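Plolix Forums > Desk and Stationery > Cases and Storage

Stand-up pouch or flat pouch for a shared table?

Started 7 Aug 2018

pennyrule wrote:
I need to replace my pencil case before classes start again. The old one is a hard tin and it rattles. I work at a shared table, so everything has to come out and go away again each day. I carry 15 pens, a few markers and an eraser. I have been looking at fabric pouches, either the kind that opens at the top so the pens stand up, or the plain flat kind that you lay down and dig through. Which do you use, and would you buy it again?

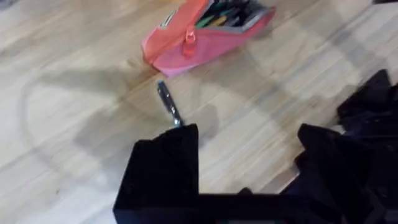
Dymphna Mulcahy
Section moderator

Pink fabric, open at the top, pens and markers standing up in it. I like this kind because I can find a color without emptying everything out. The green and the yellow are easy to spot in there, and the dark barrels are the ones you have to hunt through. I keep whichever pen I'm writing with out on the table until I'm done.

I'd buy one again. Check the zipper pull before you pay for anything. A loop big enough to get a finger on is worth more to me than extra pockets.

gridpaper_29 wrote:
I disagree about standing pens up. I had a Bosura case that stood fine when it was full. Take out half the pens and it fell over, usually toward the edge of the table. I went back to a flat roll and haven't had a pen on the floor in two semesters.

Dymphna Mulcahy wrote:
A half-full one can tip, I'll give you that. I put the heavy markers in the back and it helps. If she's carrying 15 pens every day I don't think it will come up much.

tolliver wrote:
It depends on the table too. Mine is slick and everything slides. I keep the case on a notebook.

Another thing to ask is whether it lies flat when it's empty. I hate a case that takes up the same room in the bag with nothing in it. That was my problem with the Trundon, which has a stiff plastic sheet inside.

pennyrule wrote:
Good point, I hadn't thought about that. My bag is small. Does the soft kind flatten much?

Dymphna Mulcahy wrote:
Enough for a small bag. Soft fabric folds over a little and the top stays puffy, and it bunches up along the seams. You can press it down further with a book on it. I wouldn't call it thin.

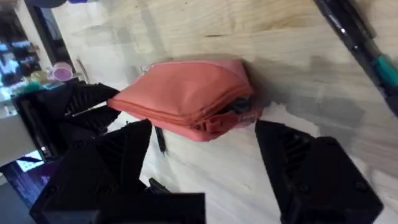
Washing and ink stains

gridpaper_29 wrote:
Since we're on fabric, how do you all clean them? My last one was light gray and one leaking marker finished it.

tolliver wrote:
Inside out, cold water, dish soap, old toothbrush. Then hang it up with the zipper open. I wouldn't use the dryer. The Paucar I had came out with the seams puckered and the zipper never ran right after that.

Dymphna Mulcahy wrote:
Same, except I use a washing machine on cold in a mesh bag. Permanent marker won't come out either way. Pink shows black ink pretty badly, so if stains bother you get navy.

gridpaper_29 wrote:
I wouldn't machine wash one. The stitching at the corners goes first.

Dymphna Mulcahy wrote:
I've done it since April with no trouble, but I don't wash it often.

pennyrule wrote:
Thanks everyone. I'm going with a soft one that opens at the top, in navy. If it keeps falling over I'll try the roll.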